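柑橘类水果的存放、清洗和果皮利用

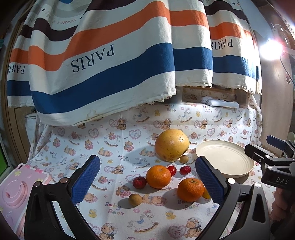

柑橘买回家以后，最常见的做法是连塑料袋一起塞进冰箱，过一个星期再拿出来，袋底往往已经有一两个发霉。柑橘皮厚，看上去耐放，其实怕闷，也怕压。到家第一件事是拆袋，把果子摊在桌上逐个看一遍，底下垫一块旧桌布就行，印小熊、小鸭子的那种儿童桌布也可以，脏了直接扔洗衣机。像葡萄柚这样个头大的黄皮果子，表皮有小坑，颜色略带斑驳，都不影响吃，不必挑出来。要挑的是按下去发软的、有破口的、蒂部发黑发潮的，这几种当天吃掉或者榨汁，不要和好的放在一起。

一、常温还是冷藏

室温在二十度以下，柑橘放在通风的地方可以存一周左右，味道比冷藏的好。夏天不行，八月份厨房温度高，放三天皮就开始发干，应该进冰箱的蔬果抽屉。

进冰箱之前不要洗。表面有水，霉菌长得快。用厨房纸把果子单个包好，再装进开了口的纸袋或网袋里。柠檬例外，柠檬容易失水，可以装进密封袋，把空气挤掉，能放三到四周。

切开的葡萄柚，切面朝下扣在盘子里，外面罩保鲜膜，两天内吃完。切面发苦是正常的，削掉薄薄一层再吃。

苹果、香蕉不要跟柑橘放在同一个筐里。苹果放出的乙烯会让旁边的果子老得快。

二、怎么挑

同样大小的两个，拿重的那个。重说明水分足。皮紧、表面光滑的一般皮薄；皮松、摸上去和果肉之间有空隙的，多半放久了，果肉发干。

葡萄柚和柚子不看颜色，看形状和分量。脐橙的脐小一点的，皮通常薄一些。柠檬挑两头不太尖的，两头太尖的皮厚汁少。

三、清洗

直接剥皮吃的，流水冲一下就够。要用皮的，洗得仔细一些。很多柑橘表面打了蜡，冷水洗不掉。

做法是用温水，手摸着热但不烫的那种，加一小勺食用小苏打，泡五分钟，再用软毛刷刷一遍，冲净擦干。不要用钢丝球，皮上的油胞会破，香味跑掉一半。也可以用粗盐搓，适合一次只用一两个的时候。

洗完的果子不要再放回去存，当天用完。

四、果皮的几种用法

1. 冻皮屑。用细刨把最外层有颜色的皮刨下来，白色的部分不要，发苦。刨好的皮屑摊平冻硬，再装进小盒子。做蛋糕、腌鱼、拌沙拉时抓一点，不用解冻。三个月内用完。

2. 晒陈皮。自己晒的只能叫橘皮干，和药店里的陈皮不是一回事，但炖肉够用。选皮薄的橘子，撕成三瓣，底部相连，里面的白络刮掉一部分，太阳下晒到能掰断为止。阴天用烤箱，八十度，开一条门缝，烘一个半小时。装玻璃罐，每个月打开看一次，返潮了就再晒。

3. 除水垢。柠檬皮和挤过汁的柠檬块放进电水壶，加水没过水垢线，烧开后放半小时，倒掉，再烧一壶清水冲洗。水垢厚的要做两次。天然大理石台面不能用柠檬擦，会腐蚀，留下的白印擦不掉。

4. 去砧板味道。木砧板切过洋葱、大蒜以后，撒一把粗盐，用半个柠檬的切面来回擦，放五分钟，冲净，竖起来晾干。

5. 泡清洁醋。橙皮或葡萄柚皮塞满玻璃瓶，倒白醋没过，密封放两周，过滤。用的时候一份醋兑一份水，擦灶台和抽油烟机外壳。不要和含氯的漂白剂一起用，会产生有毒气体。

五、糖渍葡萄柚皮

这个方子是Carmela Grasso给我的，她家每年冬天做一次，我照着做了几回，把糖减了一点。

葡萄柚皮两个，切成手指宽的条，白瓤留一半厚度。冷水下锅，煮开后倒掉水，重复三次，去苦味。少煮一次也能吃，苦味重一些。

糖水按一比一，水1000克，糖1000克，小火化开，放入果皮，保持微微冒泡，煮到皮变透明，一般要一小时出头。中间不要大力搅，皮容易断。煮好捞出来，在架子上晾一夜，第二天裹一层细砂糖，装罐。

剩下的糖水别倒，有葡萄柚的香味，冲气泡水或者刷在蛋糕坯上都可以。

六、工具

刨皮用细长的手持刨刀，孔越细越好。我手上这把是Fabbri的，用了四年，刀片还没钝。洗的时候顺着刀口方向冲，逆着擦会割手，海绵也会被刮烂。

榨汁，少量的用手动锥形榨汁器。果子先在台面上用手掌压着滚几圈，汁更容易出来。从冰箱里拿出来的先放到室温再榨。

剥葡萄柚，先把两头切平，立在砧板上，从上往下沿着弧度把皮和白瓤一起切掉，再顺着隔膜把果肉一瓣一瓣取出来。刀要快，薄刃的水果刀比菜刀好用。砧板下面垫一块湿布，防滑。

七、常见问题

皮上有一小块绿霉，切掉还能不能吃？不建议。柑橘水分多，霉菌往里走得比看到的深。整个扔掉，旁边挨着的果子擦干净，先吃。

果肉里面发干、一粒一粒的，是坏了吗？没有坏，是放久了或者采得晚。直接吃口感差，可以煮果酱。

手上沾了橘皮的黄色洗不掉，用一点食用油搓，再用肥皂洗。

桌布上沾了果汁，先用冷水冲背面，再抹一点洗洁精，放十分钟后照常洗。白底的桌布不要等，汁干了以后会发黄，那时候要用氧系漂白粉泡一晚上，印花的先在角上试一下掉不掉色。

吃葡萄柚之前，正在服药的人看一眼说明书。有几类降压药和降脂药明确写了不能同时吃，拿不准就问药师。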